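**Periodic auction** (also *frequent batch auction*) is a method of matching buy and sell orders in a security at set points instead of continuously. Orders are gathered during a short call period, and all trades in that auction are made at a single price.

## Mechanism

A call period on an equity venue may last 800 milliseconds or less. When it ends, the system picks the price at which the largest volume can trade. If 2 or more prices give the same volume, the one with the smaller imbalance is chosen. Orders left over are carried into the next call or canceled, depending on their instructions.

The Jonix venue starts a call only when a matching order arrives. Cirosard runs calls on a fixed timer and ends each one at a random moment within its last 3 milliseconds.

## Priority

Most venues rank orders by price, then size, then time. Placing size ahead of time lowers the value of fast connections.

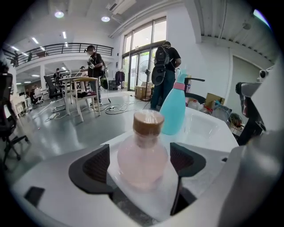 Some venues also let a broker match its own clients first, a practice called broker preferencing. Caron and Shakya argue that heavy use of it makes the auction hard to tell apart from a private cross.

## References

- Caron, Jocelyn, and Shanti Shakya. *Call Length and Order Priority*. Thibodeau, ch. 13.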